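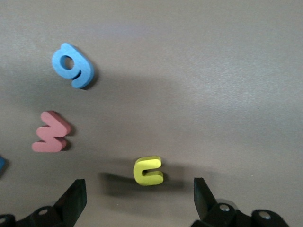
4.3 Regras de operação da célula de triagem de letras

Esta seção aplica-se às células Beteo com um ou dois braços, em tarefas de recolha de letras de espuma sobre mesa e colocação em pratos. Leia antes a seção 4.2 (parada de emergência).

Preparação

1. Retire da mesa tudo o que não pertence à tarefa. Os pratos ficam pousados, sem fixação.
2. Distribua as letras com espaço livre para a entrada dos dois dedos da garra. Letras encostadas umas às outras devem ser separadas à mão, com os braços parados.
3. Confira a orientação registrada na folha de tarefa. Uma letra deitada de lado é admitida — uma letra em pé, não.
4. Verifique se os cabos acompanham o movimento do braço em todo o percurso, sem tração nos conectores.

NOTA: sombras dos dedos sobre a mesa podem alterar a detecção do contorno. Mantenha a iluminação usada na calibração.

Execução

5. Selecione o perfil Illbridge e limite a velocidade a 200 mm/s.
6. Aproxime a garra aberta na vertical da letra. Feche os dedos somente depois da parada completa do punho.
7. Com dois braços, atribua a cada um a sua zona. A entrada na zona comum exige liberação do outro braço.
8. Solte a letra dentro da borda do prato, sem tocar nele.

CUIDADO: não coloque as mãos sobre a mesa com os acionamentos energizados, mesmo com os dois braços imóveis. 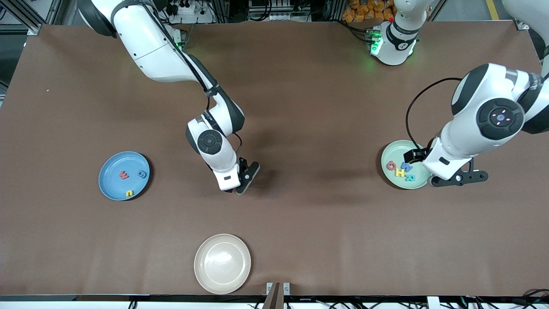
Roel Hermans observa que a regra da zona comum deveria valer também para os cotovelos, e que na Dijkstra a liberação só é dada depois que o braço inteiro sai da zona.

A observação é aceita como prática recomendada. Para aplicá-la, ative o parâmetro 512 no controlador Futix e repita o ensaio de percurso em vazio.

Encerramento

9. Leve os braços à posição de repouso e desligue os acionamentos.
10. Anote no registro as letras caídas ou deformadas. O registro é conservado por 90 dias.

Revisão da seção: 20/4/22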